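Household and Shop Chores: Frequently Asked Questions

Rirkidstead tests robot arms and mobile machines on ordinary chores for landlords, laundries, care homes and small workshops. These are the questions we get most by email and at open evenings. The page was last revised in June.

Can I buy a robot that does the housework?

No. You can buy machines that do one job each. Robot vacuums and mowers work well enough that most owners keep using them. Dishwashers and washing machines have done the long middle part of their jobs for decades. What you can't buy is one machine that clears the table, loads the dishwasher, picks the clothes up off the floor and puts the shopping away without a person nearby to step in.

But I've seen videos of robots folding shirts.

So have we, and we have made a few. Folding a shirt is possible today. When you watch a video, check three things: whether it is sped up, whether it is one continuous take, and whether a person is steering the arm by remote control. A remote-controlled fold tells you the arm and the hand are good enough. It doesn't tell you the software is.

Which chores go well?

Wiping a flat surface. Moving rigid items of a known size from one place to another. Opening drawers with a bar handle. Stacking plastic tubs. Sorting parts that don't look much alike. In our last round we logged 3,596 attempts across all chores, and jobs of this kind made up most of the successes.

Which chores go badly?

Anything with a plastic film, a wet cloth, a tangled cord or a lid that needs to be held and twisted at once. Making a bed is poor. Putting a cover on a quilt is not something we would attempt for a customer. Emptying a full kitchen trash can is harder than it looks, as the liner sticks to the sides and the weight shifts on the way up.

How do you score an attempt?

Pass or fail, decided by a person who reads the task sheet before the run. If the sheet says the towel goes in the bin, a towel hanging over the rim is a fail. We used to give partial credit and stopped. Customers could not tell what a score of 70 percent meant for their laundry room, and neither could we after a few weeks.

How many tries do you give each chore?

At least 500 before we publish a rate. With fewer than that, one good afternoon can make a machine look much better than it is. Objects are moved between tries, and the lighting is changed on a schedule.

Does it matter what brand of arm is used?

Less than people expect. The gripper and the software matter more. Most of our chore tests use a simple gripper with 2 fingers. Hands with more fingers are getting better, but they break more often, and the spare parts bill has to be paid by someone.

What about shop-floor work?

It is ahead of housework, mainly for the reason that a shop floor can be changed to suit the machine. At the Brerkent site, parts arrive in the same trays, facing the same way, under the same lights. A machine there can tend a press through a full shift. Ask the same machine to pull a part out of a mixed scrap tub and it slows down a great deal. Packing mixed orders sits somewhere in between.

Can a robot unload a truck?

Boxes of a regular shape, yes. Loose goods, sacks and anything strapped by hand still need people, at least at the rates a dock works to.

Why are bags such a problem?

Bags, sacks and totes are soft goods with handles, and we get more questions about them than anything else on the chore list. People want a machine to carry groceries in, hang up a purse, or move a beach bag off a bench so the bench can be cleaned. The first difficulty is deciding where to hold. A box has flat sides that stay put; a bag may lean, sag or fold when it is touched. The handle is usually the right place, if the software can tell it from the rest. On a cream basket-weave bag with a thick black handle like this one, the handle stands out well against the front, then loops down past a side panel that is also dark, and there the contrast is mostly gone. The weave has small black gaps all over it, which can confuse software that looks for edges. A person reaches for the loop without thinking about any of this.

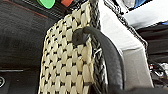 Once it has the handle, is the rest easy?

No. Lifting by one handle tips many bags, and whatever is inside may slide or fall out. The machine has to guess the weight from the first small pull and correct for the swing. We ask for a slow lift, a pause, then the move. It costs a few seconds and cuts the number of spills.

Would a tag or marker on the object help?

Yes, and in a workshop we recommend it. Printed markers on tubs and carts are cheap and they work. Few people want them on their own belongings, so we don't allow them in the household tests.

Will one of these machines be safe around children or pets?

We don't certify safety and can't answer for any product. In our own test rooms no one stands within reach of a moving arm unless it is a model built for shared spaces and running at reduced speed. Ask the seller for the safety paperwork and read it before you sign.

What is Ķēniņš?

Our name for the household task list. It has a kitchen section, a laundry section and an entryway section, and bags are in the last of these. The shop-floor list is separate and is kept at Inthorpe. Both can be requested by email.

Can I send in a chore to be tested?

Yes. Write down what the room looks like before, what it should look like after, and what counts as damage. Send the real objects if you can spare them. New requests are read on Tuesday.

When will a general household robot be ready?

We don't give a year. Rates on soft items have gone up in each of our last 3 rounds, and they are still too low to leave a machine alone with the job. If you need the laundry folded this winter, plan on a person doing it.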